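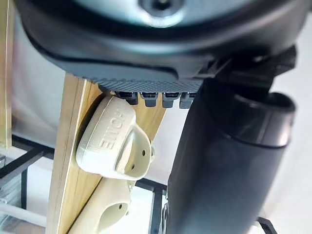 Dougal Strachan wrote to us in December that a supplier's "about" page ought to say what the supplier will and won't do, and that ours did neither. The text below replaces the old one.

Jandunik repairs and recalibrates water meters for small utilities and private well associations. The workshop is in Hayes, with a second receiving counter in Multmont. Meters left at Multmont go to Hayes on the next van, and all testing is done there.

We work on displacement and single-jet meters with a pipe size of up to 2 inches. Larger meters are passed to Groltarent, under a separate quote and a separate warranty. We do not install meters, read them, or settle billing disputes, although our test sheets are often used in them.

Each meter is cleaned, opened, inspected and fitted with new seals. It is then run at low, middle and high flow on a gravimetric bench. The low-flow run takes the longest -- worn measuring chambers show up there first. A meter that fails twice is returned unrepaired with its readings, and only the bench fee is charged.

The current register covers 46 customers and 561 meters under scheduled testing. Records are kept for 20 years and can be requested by serial number. Older paper sheets are still being typed in, so a request for one of those takes longer.

Meters should arrive drained, with both ends capped and the serial number written on the tag. Please leave the register sealed. The Hayes counter opens at 7:30 a.m. and closes at 4 p.m.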